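3.2 Participants and recording conditions

The makers were recruited through the Sauerland regional register of instrument workshops. Of the 98 workshops contacted in the first round, 75 returned the questionnaire, and two later withdrew their sound samples. Each maker was asked to supply side-blown wooden flutes of his or her own current design, together with notes on bore taper, wall thickness and the seasoning of the wood. In total, 226 flutes were available for measurement.
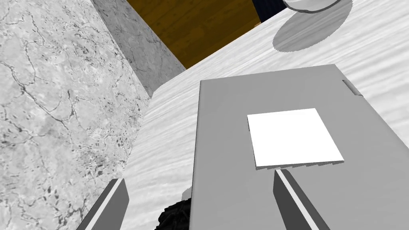
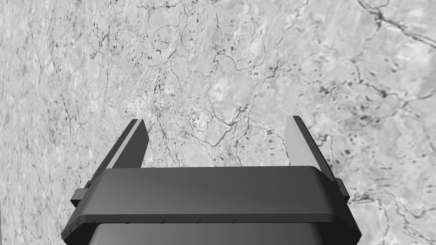
Figure 2. Computer-rendered views with marble-textured surfaces.

3.3 Measurement of pitch and attack

All flutes were played by the same performer, Hiba Saliba, in the small hall at Rudeck. Sessions began at 9:30 in the morning and were limited to half a day to avoid fatigue of the embouchure. The performer warmed each flute by blowing long tones before any recorded note. She then played a two-octave scale, slurred and tongued, followed by a fixed set of leaps. No corrections for intonation were made by the player beyond those needed to sound the note.

Pitch was taken from the steady part of each note and expressed as deviation in cents from equal temperament. The reference was set separately for each flute by its lowest full-covered tone. This choice follows from the material: several makers tune to the singer or ensemble that placed the order, and a common reference would have treated these flutes as faulty. Attack time was measured from the onset of breath noise to the point at which the fundamental reached a stable level. Notes with an audible crack were excluded and repeated.

Bore profiles were measured by Torben Meinecke with a set of graduated disks on a rod. The method is slow, and it gives poor results close to the stopper, where the disks tend to tilt. Profiles were therefore cut off one disk width before the stopper face. Two flutes with bent bores could not be measured and appear only in the listening data.

3.4 Listening panel

Lutz Kröger and Frauke Albers prepared the listening material from the slurred scales. Levels were matched by ear and then checked against the recorded signal. The panel consisted of players and teachers who knew none of the makers in person. Panel members rated each sample for evenness, response and preferred use, and could leave any field blank. Blank fields were treated as missing and were not replaced.

Ratings were collected in June on paper forms. Frauke Sperling entered the forms, and a second entry was made by Albers. Where the two entries differed, the original form was consulted. The order of samples was changed for each panel member, but flutes from a single maker were never placed next to each other.

Agreement within the panel was higher for response than for evenness. The ratings for preferred use were too scattered to be analyzed alone and are used only as background in Section 4, where the makers' own notes are compared with the measured profiles.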